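Zellanow Household Help: Cleaning and Fabric Care
Posted Sunday, April 5, 2026, by norareo_bench
Print this page | E-mail this page

White cotton cloth and wicker basket: creeping folds, and a faint yellow mark

I have a work table that stays covered with a plain white cloth. On it I keep a small rectangular wicker basket and a few painted blocks (red, green, blue) that go in and out of the basket many times a day. The table is 66 inches long. The cloth is cotton, medium weight, bought in November from Nalura, and it is longer than the table by a fair margin.

Two problems.

1. The cloth moves. By the end of a day there are folds at one end that were not there in the morning. Pulling it flat takes a minute, but everything on the table has to come off first.

2. There is a faint yellowish mark near the front. I have washed the cloth twice at 20 C with ordinary liquid detergent and the mark is unchanged. I do not know what made it. No food or drink is allowed on that table. My only suspects are the finish on the basket and the varnish or paint on the blocks.

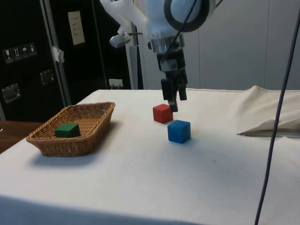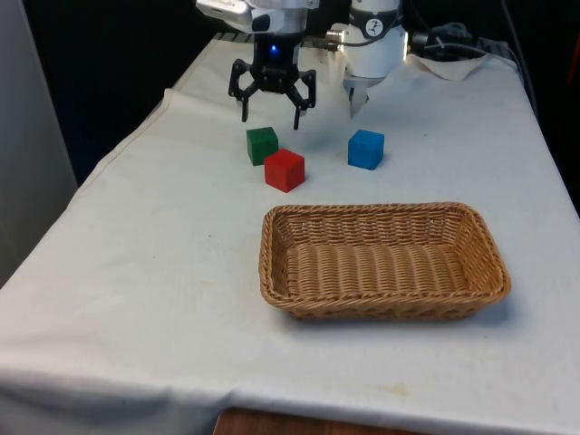
I would like to keep the cloth white and keep the basket. Replacing the cloth with vinyl is not an option because of glare. Is the basket the likely source of the mark, and is there a way to hold the cloth that does not put clips along the front edge?

vidmar_linens
Treat these as separate problems.

Movement. A loose cotton cloth on a smooth top will always creep. Put a non-slip underlay between the two. The open-mesh rubber type sold for rugs works, but buy the thin grade, as the thick grade shows through as a grid. Cut it one inch short of the table on each side. If that is not enough, sew flat curtain weights into the hem on the two long sides. Clips are then unnecessary. Surplus length should be hemmed off. A long overhang at one end pulls the whole cloth in that direction, and surplus that gets pushed up onto the top turns into the folds you describe.

Iron the cloth slightly damp and lay it on the table while it is still warm. It will settle flatter than a cloth that has been folded in a drawer.

Yellow mark. 20 C is too low for an old mark in white cotton. Soak in oxygen bleach (sodium percarbonate) dissolved in warm water for six hours, then wash at 60 C if the care label permits. Do not use chlorine bleach. If the mark is iron, chlorine will set it, and on some finished cottons it causes yellowing of its own. Do not tumble dry until the mark is gone.

As to cause, test the basket. Wipe the underside with a white cloth dampened in plain water, then with a second one dampened in rubbing alcohol. Color on the first means tannin or loose dye from the strands. Color on the second only means the lacquer. Do the same with each block.

tidewater_66
Just turn the cloth around so the stain is at the back. I did that with mine for years.

quillstitch
Agree with the percarbonate. I disagree on going straight to 60 C. Cotton that has never been washed hot can shrink several percent the first time. On a 66 inch table with spare cloth it hardly matters, but wash before you hem, or you will be hemming twice.

On the basket: willow and similar materials do give off a yellow-brown color if they sit damp on fabric. Dry, they seldom do. So the usual fault is putting the basket back on a cloth that was sprayed to get the creases out. Let the cloth dry fully first. If the water test shows color, brush the basket clean, wipe it down, dry it in moving air out of the sun for a couple of days, and give the underside two thin coats of clear water-based varnish. Four small felt pads would also keep it off the cloth, although they make it slide more easily.

norareo_bench
Water wipe came up clean on the basket. Alcohol wipe also clean. Blocks clean on both. So the source is still unknown. Soak is under way in a plastic tub. The underlay has been ordered in the thin grade and I will hem after the hot wash.

Print this page | E-mail this page
Contact Zellanow | Copyright Zellanow Household Help | Back to top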